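**Table Service Basics, handout 4: bread, rolls and the side plate**
2/16/19

Okay, so last time we ran out of minutes right when it was getting good (sorry, Piyumi, I saw your hand up!), and this handout picks up at the bread course. Bring it with you to the practice session, and please write on it. I like seeing these come back covered in coffee and pencil.

### The side plate

I learned this job in the banquet room at Grarkitz, where we'd lay 200 covers before lunch, and the side plate was the thing I got yelled at for most. It goes on the guest's left, above or beside the forks. The guest's bread is on the left, the guest's drink is on the right, and if you mix them up then a whole round table goes wrong, one person after another, all the way around.

For practice we use plastic plates. You'll be dropping them, and I've already paid for enough china in my life! The weight is different from the real thing, so don't get too comfy with the one-handed carry yet.

### Sweet rolls vs. plain rolls

A plain dinner roll goes down with butter and that's the end of it. A sweet roll with a glazed or fruity top needs more thought:

- Tongs go on the sides, never on the topping.
- Set it down topping up, in the middle of the plate.
- No butter knife unless the guest asks for one.
- Sticky tops don't get stacked in a basket. Lay them out on a tray in one layer.

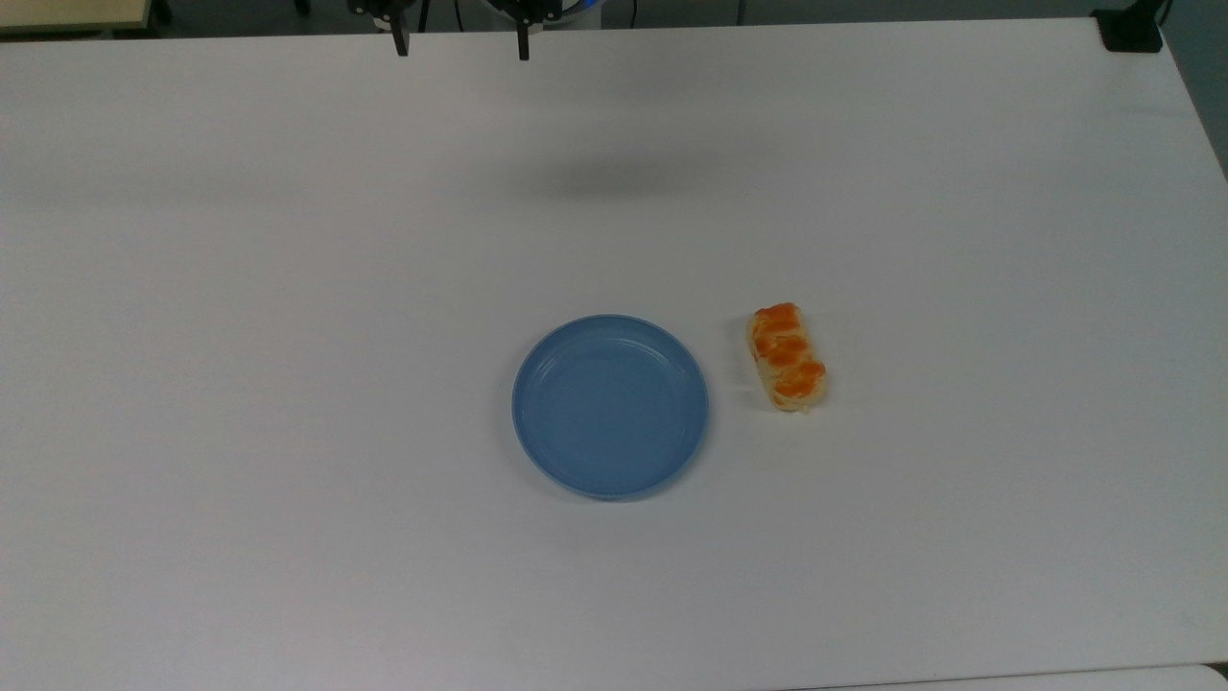 **Which goes on the table first, the plate or the roll?**

The plate, and it should be in its final spot before you pick up the tongs. If you have to slide a plate over with food on it, you set it wrong, so fix the empty ones during your walk-around.

### Carrying and timing

Asanka asked me whether you can plate the rolls in the kitchen and carry them out that way. You can, and at a small lunch I'd do it. For a bigger room I'd much rather have the plates down early and the rolls brought around on a tray, partly for speed and partly because a round little roll will skate right off a shallow plate when you turn a corner (ask me about the Farooqui wedding, or maybe don't).

Serve the bread from the guest's left. Left hand holds the tray, flat and low, and right hand works the tongs. Say "excuse me" once, quietly, and then get on with it. Hashini does this beautifully, so watch her if you're stuck.

### For next time

1. Set a place for one at home, with whatever plates you own, and sketch where everything landed.
2. Practice with tongs and something soft. A slice of cake is great and you get to eat it after.
3. Read the linens pages in the blue packet. We fold napkins next, 40 of them each, so trim your nails!

Janaka has the spare aprons if you left yours home.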